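Grallisel starter arm, after two months on my bench

20/08/2026

I bought the Grallisel kit in June, after going back and forth between it and the cheaper Tidmont one. I wanted an arm for fiddly electrical jobs on small boards, and most of the reviews I could find were of people stacking cubes. So these are my notes from using it for wiring, or trying to.

The job I keep coming back to is a single red wire with a loop formed at one end. The arm holds the wire, and the loop has to end up on a round pad of a small blue module.
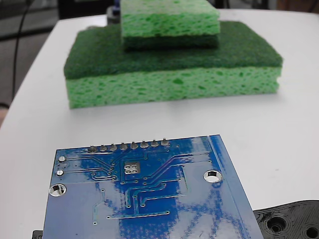
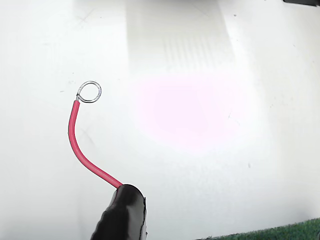
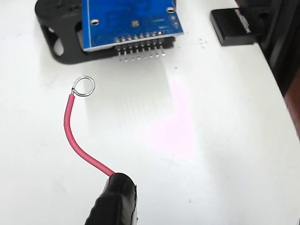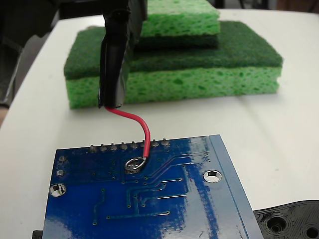 What you get

The kit comes as two boxes. One has the arm, already assembled apart from the gripper, and the other has the power supply, the cables, a table clamp and a bag of fixings. There is a printed sheet with a web address on it and not much else. The full manual is online and is decent, though the section on the gripper was plainly written for an older version, and two of the screws it mentions aren't in the bag.

It took me an evening to get everything bolted down and talking to the computer. Most of that went on the clamp. It is made for a square table edge and mine is rounded, so I had to pack it out before it stopped creeping. If you have a plain workbench you will be fine.

Setting up the software was easier than I expected. It found the arm on the first try, ran through its calibration and asked me to confirm the home position. I have had to redo the calibration after moving the arm to another table, and it took a few minutes each time.

The gripper

The fingers supplied with the kit are smooth hard plastic. They are good for blocks, pens and small boxes, and poor for anything thin. A wire rolls between them as soon as it meets any resistance. I asked Grallisel about it and they said a softer fingertip was planned, with no date given.

I tried heatshrink first and then went over to black electrical tape. Tape grips insulation well enough, and it costs next to nothing to replace. The drawback is that it creases, and once there is a fold where the fingers meet, the wire can sit in the fold and point off to one side. I rewrap it when it starts to annoy me.

Darnell sell a set of rubber pads that are meant to fit this arm. I bought a pair and they were too thick - the fingers would no longer close on a single wire. They went back, and the refund came quickly, so no complaints on that score.

How it copes with wire

The arm itself is steady. At low speed I can bring the tip down over a pad and it stays where I put it, without the small shiver I remember from the first arm I owned. The speed setting matters a lot. I leave it near the bottom of the range for anything on a board and only turn it up for moving back to the start.

The trouble is the wire. The gripper knows where its own tip is, but the far end of the wire has its own ideas. Any curve in it puts the loop well away from where the fingers are pointing, and if the wire turns a little in the grip, the loop swings with it. A shorter wire is easier. So is a straight one, though a bit of bend is useful when you want the loop to come down flat.

Solid core would behave better than stranded here. I stuck with stranded for most of it, as that is what I use in real work, and I wanted to know how the arm managed with it.

Doing this by hand with the controller, I can get the loop where I want it with some patience. Getting the arm to repeat it from a recording is a different matter. Playback follows the movement faithfully, and if the wire has been put back even slightly differently, the loop lands beside the pad. For that you need a camera and something clever reading it, and the software in this kit doesn't include that. The more expensive version does, according to the shop page. I haven't tried it.

Holding the board

The other half of the problem is keeping the module still. These boards weigh nothing, and a touch from the wire is enough to push one across a smooth table. The kit has no board clamp, and I think it should, given that the box shows a circuit board on the front.

Timmermans do a small weighted vice which looks about right for it, but I couldn't justify the price for a module of this sort. Printed parts are the obvious answer if you have a printer. Give yourself more room round the pins than you think you need, and use black or another dark colour if you are working on a white table, so you can tell at a glance where the part ends.

While I'm on the subject of white tables: the glare is a nuisance. A shiny board under a ceiling light gives you bright patches just where the pads are. A lamp off to one side helped me more than anything I changed on the arm.

Support and spares

I have written to Grallisel 3 times. Two replies came within a couple of days and were useful, the other took over a week and told me to restart the software. Spare fingers are in stock and cost £22 a pair with postage, which seems steep for two bits of plastic. The drawings are free to download, so I'll probably print the next set myself.

Would I buy it again

Yes, for the arm. It is solid, quiet enough to use in the evening, and it holds its position. I would buy it knowing that the fingers need work before they will hold anything thin, and that you will have to sort out your own board holder.

If all you want is to pick things up and put them down again, the Tidmont would probably do and would leave you with some money over. I'm going to try solid core next, and a narrower pair of fingers with a groove cut down the middle.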